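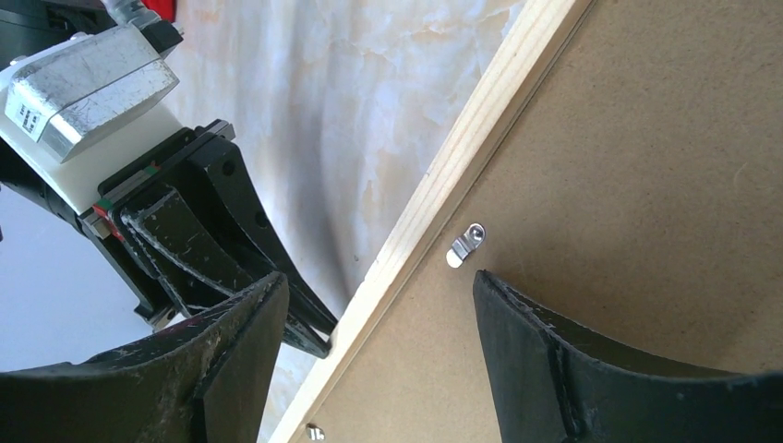 The Gemuvar War was a border conflict between the hill state of Gemuvar and the lowland kingdom of Jileck. It began as a dispute over tolls. Gemuvar had paid tribute to Jileck for several generations, and in return its traders used the river crossing at Testatwood without charge. When the Jileck court placed a tax on salt carried over the crossing, the Gemuvar council stopped its tribute and sent 600 men to hold the east bank.

Jileck answered with an army of 1,370, most of them foot soldiers raised from the river towns. The army was larger but poorly supplied, and it reached Testatwood in January, when the lower road was flooded. Two attempts to force the crossing failed. The second cost Jileck most of its boats, and its commander withdrew to the fort at Dissanayake.

The fighting that followed was limited to raids on farms and grain stores. Neither side could hold ground beyond its own bank. A truce was signed after five months. Gemuvar resumed a reduced tribute, and the salt tax was dropped.

Historians disagree on the cause of the war. Chaminda Patwary treats the tax as the main issue. Sewwandi Nanayakkara argues that the council had planned to end the tribute before the tax was announced, and cites letters sent to the fort the previous year. The letters are undated, and Mirko Dal Bello places them after the truce.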